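To: gripper-eval list
Subject: Re: wrist camera in sim, fisheye vs. pinhole, and which fingers to keep

Replying to the list so the numbers are in the archive. The earlier message is quoted in pieces and I have answered under each piece.

> We have the Zistier two-finger gripper and the Nindgate one, both with
> working models in the simulator. Before we order a second set of either
> I would like to know which one leaves more of the work surface visible
> to the wrist camera. The Nindgate seems narrower but the mount puts the
> lens further back.

I ran both, in simulation only. Same arm model, same controller gains, same start pose, same list of targets. The only things changed between runs were the gripper model, its mount offset, and the lens model. The target list is the one in the shared folder with 19 entries. I did not add the two tall targets that were suggested in October, so those are still open.

For each gripper I did one pass with the pinhole lens and one with the fisheye. Each pass is 2000 rendered steps. The first Nindgate fisheye pass stopped early on a joint limit, and I reran it from the beginning instead of patching it. Please delete any copy of the partial log you may have picked up. The good one has 2904 lines including the header block and the controller warnings, and the partial one is much shorter.

> Is the mask computed from the render or from the geometry? If it is from
> the render then the black corners of the fisheye count against it.

From the geometry, then projected through the lens model. The area outside the image circle is dropped before anything is divided, so the corners do not count as occluded. They were counted in the version of the script I sent out first. If your Fukach config file still has the line "circle_crop: off", you have the old behavior and the fisheye results will look much worse than they are. Turn it on and rerun only the mask step. There is no need to render again.

One more point on the mask. It is a binary test per pixel: either the gripper is in front of the surface or it is not. It does not know whether the visible part of the surface is useful. A pixel at the rim of the fisheye covers a lot more surface than a pixel near the center, and I have not weighted for that. If someone wants the weighted version, the lens calibration table has what is needed. I would read the current figures as a ranking and leave it there.

> What did you see on visibility of the gap itself? That is the part that
> matters for us. We can live without the sides.

Pinhole, Zistier: the gap is visible but the linkages are mostly outside the view, so there is no way to tell from the image alone how far open the gripper is once the tips leave the center. Fingertip tracking lost the left tip on several targets and recovered when the arm backed off.

Pinhole, Nindgate: same problem, somewhat worse. The lens sits further back, as you say, but the palm housing takes up what you gain.

Fisheye, Zistier: both tips and both outer linkages stay in view through the approach. Tracking held on all targets. The lower part of the image is mostly gripper and you should plan on ignoring it.

Fisheye, Nindgate: tips in view, linkages partly. Tracking held but the confidence was lower, and I had to loosen the edge threshold to get there. I do not like having a separate threshold per gripper in the config, so I count this against it.

Ranking for gap visibility, best first: Zistier with fisheye, Nindgate with fisheye, Zistier with pinhole, Nindgate with pinhole. The difference between the first 2 is small. The difference between lens types is not small. If the budget covers only one change, change the lens.

> Fankhauser's notes say the controller oscillates on the last few
> centimeters when the camera is in the loop. Did you get that?

Yes, with the default gains, and with both grippers. It is a delay problem. The image arrives late, the controller corrects for an error that has already been corrected, and the wrist hunts from side to side. Lowering the proportional gain on the last segment stops it and makes the approach slower. Adding the measured delay to the state estimate also stops it and costs nothing in time, so that is what I kept. The Fankhauser notes describe the first fix only. I would suggest adding the second one to the same page, along with the delay value, which has to be measured on each machine. Do not copy mine.

The delay was the same for pinhole and fisheye. I expected the fisheye to be slower because of the extra remap, but the remap runs on a separate thread and is done before the controller asks for the image.

> Finally, shadows. The last time we used rendered images for this, the
> detector was picking up shadow edges as object edges.

It still does. I left shadows on for all passes since turning them off makes the task too easy and the result does not carry over. The detector has the most trouble where a striped shadow crosses from one surface color to another. The contrast changes at the boundary and it reports a short false edge on each stripe. The shadow edges are also jagged at this render setting, which makes it worse. A higher shadow map resolution would help, but I have not measured the cost per step.

A wrist view with the fisheye lens is attached. Look at the bars near the center, between the beige panel and the tan-orange one. Those are the kind of false edges I mean. It is also a fair picture of how much of the lower image the hardware takes up.
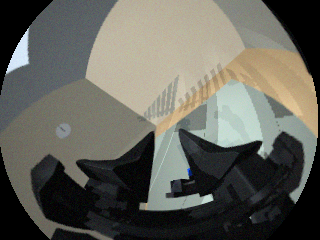

Simulated wrist camera, fisheye lens, fingers apart. Striped shadows fall across the beige and orange surfaces above the gap.

Notes on that view for anyone setting thresholds:

The left finger is nearly all black and the right one catches more light, so its facets are easier to pick out. A tip detector tuned on the right finger will miss the left one. Tune on the left and check on the right.

The thin whitish line on the pale surface, between the fingers, is a good test for the line filter. If your filter returns it as a finger edge, the minimum width is set too low.

The small bright blue piece at the inner edge of the right finger is the only strong color near the gap. I tried using it as a marker for the finger position. It works while it is in view, but it is small, and I would not base anything on it without a second marker on the other side.

The bright patch at the left rim can pull the auto exposure down if you meter over the whole circle. I metered on the center third and left it fixed for each pass. With whole-circle metering the black parts of the gripper merge into one shape and the linkages are hard to separate from the fingers.

What I have not done:

-- No contact. None of the passes closes on an object, so this says nothing about grip force or slip for either gripper.

-- No real hardware. The lens model is from the data sheet and has not been fitted to a physical lens. Distortion near the rim should be treated as approximate until somebody does a checkerboard run.

-- No cable. Both models leave out the camera cable, and on the real mount it will pass somewhere near the left linkage. That could change the Zistier result, which has the linkage in view to begin with.

-- No test with the lens rotated. A quarter turn would move the palm housing to one side of the image and might free up part of the lower area. The bracket allows it in the drawing.

For ordering, my recommendation is one more set of the Zistier fingers and two fisheye lenses, with the Nindgate kept as the spare. I would hold the order until the checkerboard run is done, as that is an afternoon of work and could change the lens choice.

To repeat the runs, take the config from the shared folder, set circle_crop to on, set the delay to your own measured value, and leave the random seed alone. Seed changes move the lights, and the shadow results are not comparable after that. If your mask totals differ from mine by more than rounding, send me the header block of your log before you send the images. In most cases it is the mount offset, which is in meters in one file and millimeters in the other.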